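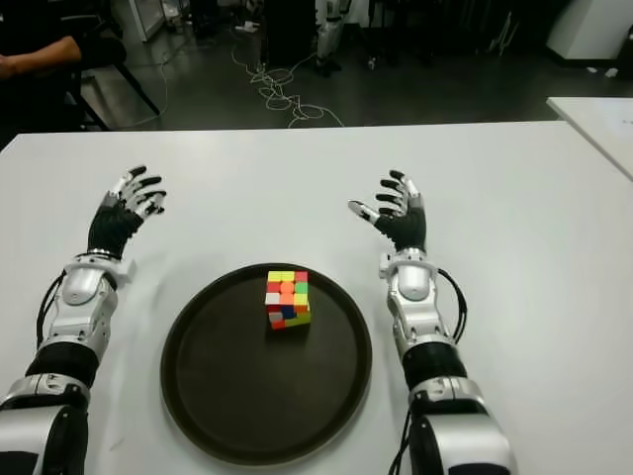 **Cube Corner: does anybody need a cube tray?**

Last October the club table got a long and fairly heated discussion about trays, and I promised to report back after I had used one for a while. It is now February 2018, I have used one for a while, and I remain unconvinced.

For those who missed it, the argument from the tray people goes like this. A cube put down on a bare table slides. It picks up grit. It gets knocked onto the floor by somebody's elbow, and then you are on your knees looking for a corner piece. Put the same cube on a round serving tray with a bit of a rim and all of that supposedly goes away. Junhao Ren went further and told us that his times had improved since he started picking up from a tray, because his hands "know where to go."

Do they? I asked him how many solves he had compared. He had done 20, all on the tray, and was comparing them with how he remembered solving last summer. I like Junhao and he is faster than I will ever be, but I would not buy a toaster on that evidence.

So I tried it at home. I did 200 solves over the winter, half from a dark tray and half from the plain kitchen table, switching back and forth so that I wasn't just getting better on one of them. My average was about 30 seconds either way. The difference between the two was smaller than the difference between before and after coffee. If there is a speed benefit I couldn't find it, and I was looking, having already paid for the tray.

A few smaller claims, taken in turn.

*A dark background makes the colors easier to read.* Maybe. Yellow and white do stand out nicely against brown. Blue does less well, especially in the evening under my kitchen light. You are also supposed to have the cube in your hands during inspection, so I am not sure how long the background matters. A shiny tray can throw the lamp back at you, too.

*The rim stops it from sliding off.* True, if you drop the cube flat. Mine tumbled over the edge 7 times. The rim on a serving tray is there for cups, and a cube dropped from any height takes no notice of it.

*It is quieter.* No. Mine is louder, and I have this on the authority of the person in the next room. A folded dish towel was quieter than both.

Now to the shopping question, which three of you wrote in about. Kidia sells a "cube tray" that looks to me very much like a tray. Briven has one with a padded middle, at a price I won't print. I asked both what the product does that the one in your cupboard doesn't. Kidia sent a catalog. Briven has not replied. Kater makes a mat, and the mat is fine, and most of us own one already.

What I will grant is this much: a tray is handy for carrying. If you are setting up a table for beginners, you can scramble a cube, set it on the tray and bring it over without anyone's fingers turning a side on the way. It also gives a child an obvious place to put the thing back. I'll keep mine for that, and for tea.

If you have timed yourself properly, with both setups and the slow solves left in, send me your sheet and I will print the results next issue whichever way they fall. Junhao says his are coming. The spare tray is on the shelf by the sign-in book for anyone who wants to borrow it. Please wipe it before you bring it back, as the last borrower was evidently eating toast.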